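Piano studio news: practice rooms, the sheet music library and the winter recital

The two upright pianos at the Bambridge studio were regulated at the end of the summer, and both are back in use. Room 1 had a sticking damper in the tenor section and a slow repetition on several keys above middle C. Both faults have been fixed. The technician also took some brightness out of the hammers in Room 3, which had become hard to play softly. If you practiced your quiet passages on that piano last spring, expect to need a slightly firmer touch for the first few days.

Practice slots can now be booked in blocks of 47 minutes. The odd length comes from the new booking system, Brolix, which takes its changeover time out of each hour and will not let us set it by hand. We have asked for a round number. Until then, please leave when your block ends, even if the next player has not come in yet.

The heating in both rooms will stay at the same low setting all winter. Please do not turn it up – the tuning suffers quickly, and we would like to get through to spring without an extra visit.
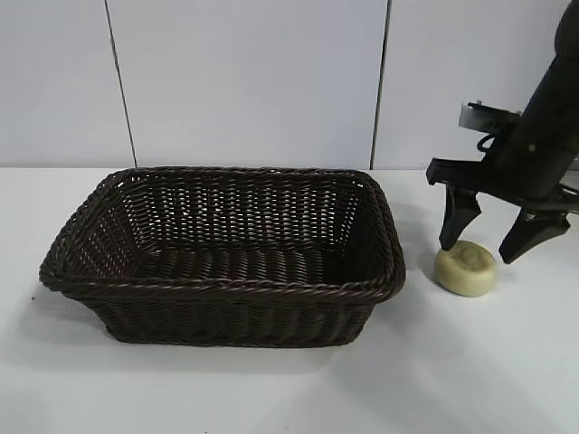

Woven basket and a round bar of soap on a white tabletop.

The sheet music library has grown again. A former student who moved to Laur left us her whole collection, and with it we now hold nearly 1,000 scores. Most of the new arrivals are teaching editions of Clementi, Kuhlau and Heller, with a good run of easier Schumann and a few volumes of Grieg. There is also a box of four-hand music that has not been sorted. Duet partners are welcome to go through it, as long as the parts go back in the same folders.

Loans are for 6 weeks. You may take up to three scores at a time. Pencil markings are fine, but please erase them before you return the book. Ink fingerings have turned up in two of the Burgmüller copies and those will have to be replaced.

The winter recital will be in December at the Kiltari hall, as it was last year. The hall has a medium-size grand with a heavier action than anything we have in the studio, so each player will get a short time on it in the afternoon before the doors open. Use that time to try your loudest and softest passages and to check the pedal, which catches fairly high. Running your whole piece at full speed is not a good use of it.

Pieces should be no longer than six minutes. Repeats can be left out, and a single movement of a sonatina is fine. Playing from memory is encouraged for students in the upper group and optional for everybody else. If you play from the score, bring your own page turner or let us know that you need one.

Please give your teacher the title, composer and opus number by the end of November. Last year's program went to print with two pieces listed only as "Waltz," and the families in the audience had no way to tell which was which.

Scale classes continue at 4:30 in Room 3. We are on the melodic minors this term, hands together, two octaves for beginners and four for the rest.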